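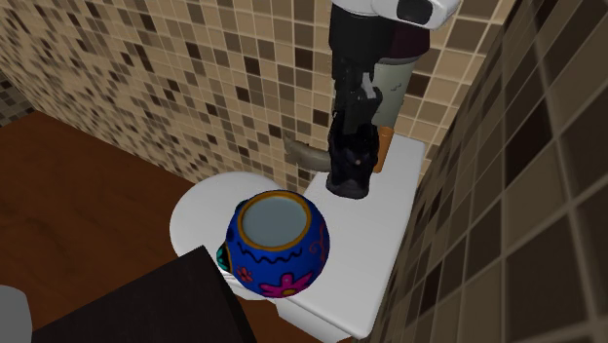
January 5, 2025

The Lahlou Games have a new presenting sponsor, and I've now read the press release four times looking for the part that tells me what the athletes get. I haven't found it.

Protness, the drink powder company, is putting its name on our regional multi-sport meet through the next three editions. The headline number is 600 thousand dollars. Sounds great for an event that last September couldn't keep the scoreboard at Prikgate lit through the relay finals. But read down to the fourth paragraph and you get to "a combination of cash and value in kind." How much of each? It doesn't say.

Value in kind is the oldest trick in small-time sports sponsorship. A company hands over pallets of product, prices it at full retail, and everybody gets to announce a bigger figure. I'm sure the powder is fine. You can't pay a timing crew with it. 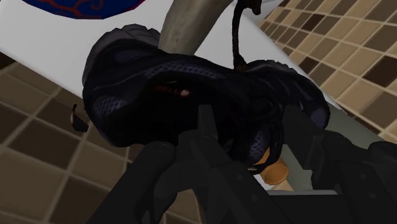 I went back to the deal before this one, the Punness Mutual sponsorship, because the Games did publish accounts for that. It was announced at 310 thousand. Cash received, according to the notes at the back, was 32 thousand in the first year and less in the second. The rest was "marketing support," meaning Punness put up some billboards with its own name on them.

Meanwhile the entry fee went up to 22 dollars per event. My niece swims three. Do the math for a family with two kids in the pool and one on the track and tell me the sponsor is picking up the bill.

Maybe this time is different. The release promises a "legacy fund" for local clubs, and if real money lands in it I'll say so on this blog. I've sent the organizers two questions: what's the cash portion, and who decides which clubs get a share? So far I have an automatic reply thanking me for my passion.

One more thing that bugs me. The Protness name goes in front of Lahlou on everything, including the medals. The old ones just had the river on them and the year. I have a bronze from the 1500 in a drawer somewhere, and I'd like the kids running now to get one that doesn't look like a coupon.

I'll post the answers if they come.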